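Skesinura Neighbors Help Board
Computers and Home Office

Old desktop slows to a crawl every afternoon. Replace it or fix it?

Posted by Donia_in_the_back_room, 15/01/2019

Hi all, long-time reader and I think this is only my second post, so be gentle. I do the bookkeeping for my sister's fabric shop from a desktop that came out of an office closeout. It's been great! But lately it boots up fine, runs fine all morning, and then somewhere after lunch the whole thing turns to mud. Spreadsheets take forever to scroll, the fan roars like a hair dryer, and twice now it has just shut off on me with no warning (once in the middle of payroll, which I had not saved, and I said some words).

My main file has 1,379 rows in it, which my nephew says is nothing. I've run the virus scan and deleted a bunch of old photos. The tower sits on the carpet in a cabinet under my desk because otherwise the cat sleeps on it. I've got a quote from a shop called Trirum for $373 to "service and upgrade" it, and they couldn't really tell me what the upgrade was. Should I pay that, or put the money toward a new one? I'm okay with a screwdriver but I've never had the side off a computer in my life.

Melquiades Figueroa

Don't pay anyone yet! Fine in the morning, mud after lunch, fan screaming, sudden shutoff... I'd bet you a sandwich that's heat. The processor slows itself way down when it gets too hot, and if that doesn't help it pulls the plug. A closed cabinet on carpet is about the worst home you could give it (sorry, I know, the cat).

So first thing, get it out of the cabinet and up on something hard, and use it like that for a couple of days. If the afternoons get better you've got your answer and you've spent zero dollars. Then shut it down, unplug it, take the side panel off, and blow the dust out of the vents and the heatsink with canned air. Hold the fan blades still with a finger while you do it. You will be disgusted, bring a mask.

If it still cooks after that, the next job is new thermal paste. Power off and unplugged again, tower lying on its side, heatsink off. Wipe the old paste off the metal top of the processor with a lint-free cloth and rubbing alcohol, put a pea-sized dot of new stuff in the middle, heatsink back on, done. You don't need to take the processor out of its socket for any of this. If it ever does come out, keep your fingers off the contacts and set it back in with no pushing at all, then bring the lever down.

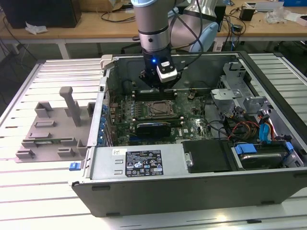
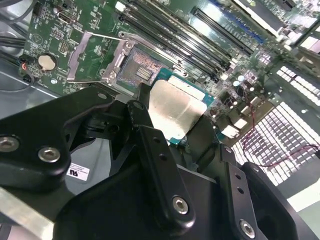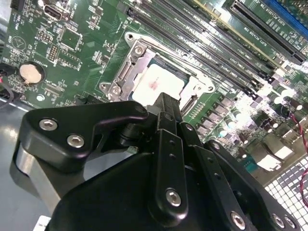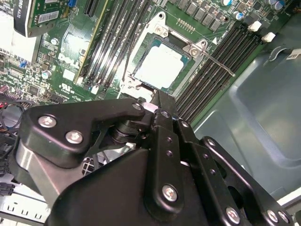 Filed under: Desktops, Overheating, Used Office PCs

Oh, and turn on autosave before you do anything else. Payroll! My heart hurt reading that.

As for the $373, I'd want it in writing. "Service" could be a can of air and ten minutes. If they're putting in a solid state drive and more memory, okay, that's a real improvement on an older machine, but you can ask for each part and the labor on separate lines and then decide.

shehu_fixes

just buy a new one. mine did this and I spent a whole February messing with it and it was the power supply. life is short

Chukwuemeka Odukoya

I mostly agree with Melquiades, though I'd check one thing before opening anything up. When it goes slow, press Ctrl+Shift+Esc and click the column that says CPU so the greedy stuff comes to the top. I had an office machine that died every day after lunch and it was the backup program, which someone had set to start at noon and chew through 3,000 scanned receipts. Moved it to the middle of the night and all was well.

That wouldn't explain yours shutting off, though, so I'd still do the dust. There are free programs that show the processor temperature too. Write down what it says in the morning and again when it's crawling, and if the two numbers are miles apart you can stop wondering.

Shehu has a point about the power supply, by the way. If it's cool and clean and it still cuts out on you, that's where I'd look next, and I would let a shop swap that part. Please don't open the power supply itself, even unplugged.

And copy that spreadsheet to a thumb drive tonight. The computer you can replace.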